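The Gray Paint Question: A Color Consultant Makes Her Case

August 2026
By Dong-geon Cha

Everyone I know who has sold a house in the last few years was told to paint it gray first. I did it myself. I paid for two coats through the whole downstairs, hated it by winter, and have been suspicious of paint advice ever since. So when Zarmeena Bugti agreed to talk to me about how she picks colors for other people's walls, and what she charges for it, I came with a list.

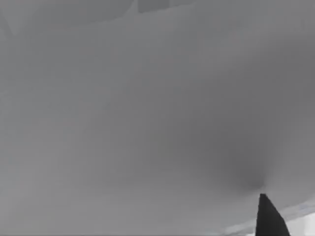
"Gray is the hardest one to get right"

Bugti has been a color consultant for 22 years, most of them in Halliday, where she works out of the back half of a framing shop. She charges by the room. I asked her straight off what a person gets for the money that they couldn't get from a stack of free paint chips.

"You get told no," she said. "People come in with a gray they like and I ask them which way the window faces. Mostly they have to think about it."

Her argument is that a gray has very little color of its own, so it takes on whatever is near it. Put it on a north wall and it goes blue. Put it across from a brick house and by late afternoon it looks pink. She told me about a client who repainted a hallway because she was sure the store had mixed the wrong can. Bugti held the lid up to the wall and it matched.

I said this sounded like a good reason to skip gray.

"For a lot of people it is," she said. "I talk more people out of it than into it. I don't get paid more either way."

That last part I believe. I'm less sure about the rest. A paint chip taped to a wall for a week will also tell you it goes blue, and it won't send a bill. When I put this to her she didn't argue much. She said a chip is too small and that most people tape it up next to the old color, which throws the eye off. She has her clients paint a board, two coats, right out to the edges, and move it from wall to wall.

"If you'll do that on your own, you don't need me," she said. "Do it for a week. Look at it at night with the lamps on. I've met very few people who will."

The names

My second complaint was the names. I had been to the paint counter that morning and had come away with strips for something called Harbor Hush and something called Old Letter, and I could not tell them apart when I got them home.

Bugti laughed at this. She used to write names herself, for a small paint company called Vornar that no longer exists. She was paid by the batch, 30 names at a time, and was given the colors on cards with a number on the back.

"You run out of stones and you run out of weather," she said. "Then you start on food. I had a beige I called Toast, and they sent it back because they already had a Toast. So I called it Second Toast. They took that out too."

Did the name matter to sales? She thinks it did, and says she was told so, but she never saw a number. I asked whether that bothered her. She said it was a long time ago.

Does it sell the house?

What I really wanted to know was whether the gray had done me any good. My agent had said neutral walls would bring in more buyers. Bugti wouldn't go along with that, and she wouldn't knock it down either.

"Agents like it because it photographs fine and it never starts a fight," she said. "Does it get you more money? I don't know how you'd find out. You can't sell the same house twice on the same day in two colors."

She did say clean paint of any kind beats dirty paint, and that she would spend the money on the trim and the front door before touching the living room. She would also wash the windows. I pointed out that window washing isn't a color service.

"No, and I tell people to do it for free," she said. "Half the time the wall looks fine after."

Her own living room, it should be said, is yellow. She has painted it the same yellow three times and has never had a board up for it. I asked why she doesn't follow her own advice.

"I already knew I liked it," she said.

I have a board drying in the garage as I write this - a dull green, two coats, out to the edges. My wife says it looks like a school. It has four more days to go.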